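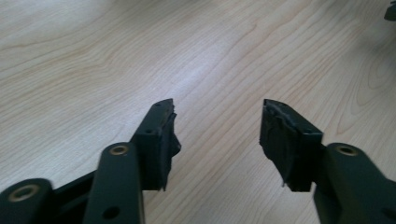
The Table at the Centre of the House

In Clellthorpe, the wooden table has long been treated as a piece of household equipment first and a piece of furniture second. Bread was made on it, accounts were settled at it, and children did their schoolwork at one end while supper was prepared at the other. The Mestard Trust for Domestic Furniture, which opens its new display in October, has given the subject a gallery of its own.

The collection holds 1,417 items, of which almost 3,000 photographs and letters form a separate archive. Ülle Uibo, the Trust's keeper of woodwork, has chosen 10 tables for the display. Most are pale in colour and plain in outline. Several have never been shown before, having spent many years in the store at Farouk Yard.

Particular attention is given to the surface. Light-coloured wood shows every ring, scratch and spill, and earlier owners dealt with this by regular scrubbing, always along the grain. Morfudd Phillips, who leads the Trust's conservation workshop, advises a similar approach at home. A slightly damp cloth is sufficient for daily care. Standing water should be wiped away at once, and hot dishes should be placed on a mat.

Oiled tops need a fresh coat when the wood begins to look dry. The oil should be applied thinly, left for 2 hours and then rubbed back with a clean cotton cloth. Deep marks may be sanded lightly, although the workshop recommends leaving old ones alone.

Visitors may bring small samples or photographs of their own tables to the workshop, which is open each morning until noon. Enquiries should be addressed to Asmaa Sqalli at the Trust's office in Zarnel Street.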